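I bought the Brinlow shelf kit in June to replace a bookcase that had started to lean. It cost 37 dollars and came with brackets, screws, wall anchors and a paper drilling template, but no boards. You supply those yourself.

The template is the best part. I taped it up, marked six holes and had the first pair of brackets on the wall in 21 minutes. The anchors held fine in drywall.

The screws are less good. Two stripped before they were fully in, and I finished with some Turunen ones I had in a drawer. The instructions are also vague about how far the board should stick out past the bracket. Mylene Mercado, who has the same kit, went with an inch and it looks right.

Pale board on a teal top, and a board edge with blue tape around it:
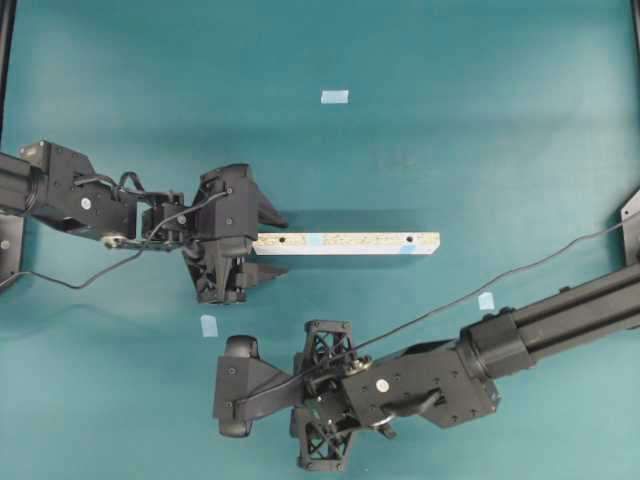
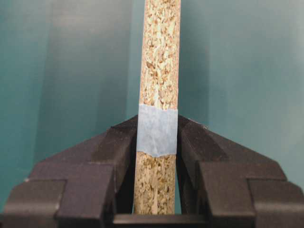
Cut your boards after the brackets are up. I did it the other way and lost one to a bad measurement. The kit is rated for 40 pounds per shelf, and mine carry cookbooks and a radio with no sag so far.

I would buy it again at this price, with a separate box of screws. Four stars.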